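The Reunion Episode

By Dagný Bisgaard
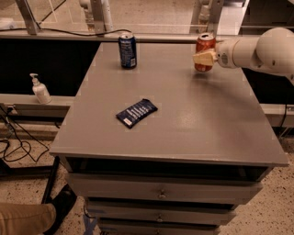 Two cans of soda, one blue and one orange-red.

They taped the reunion in October, five months after the villa closed. Matsuda was put in the second row, behind the couples who had lasted. She had been on the show for 17 days.

Hesero was on the other couch. He had a new haircut and a new girlfriend, who was in the audience with a seat number stuck to her coat. The producers had asked Matsuda if that would be a problem. She said no, and they looked let down.

"We'll come to you after the second break," said the floor manager. "Just be yourself. If you feel like standing up, stand up."

"Why would I stand up?"

"Some people do."

The first part was the winners. They had bought a house in Brornivbridge and were not getting along in it. Everyone could tell from the way she said "the kitchen." Then there was a clip of the pool argument, which Matsuda had slept through when it happened and had only seen on television, at her mother's place.

In the break a makeup woman came and pressed powder on her forehead. Across the floor Hesero was having his collar fixed. He lifted a hand. She lifted hers. A camera swung around a second too late to get it.

Then it was her turn. The host, Bremano, had her name on a card and checked it anyway.

"You two were the favorites," he said. "The viewers gave you 94 percent. And then he picked someone else, in front of the whole country. What did you want to say to him that night?"

She thought about it. She remembered the fire pit, and that her shoes had hurt. She remembered he had cried more than she did.

"I asked him if he still had my phone charger," she said.

The audience laughed. Bremano waited for the rest of it.

"He did have it," she said.

"I've still got it," said Hesero. "It's in my car."

They didn't use any of it. When the episode aired she was on screen for four seconds, clapping for the winners.

He did bring it out to her, though, in the parking lot - the cord wrapped in a rubber band. His girlfriend waited in the passenger seat with the light on. Matsuda said thank you and put it in her bag. Her bus was at ten past, and she walked over to the stop.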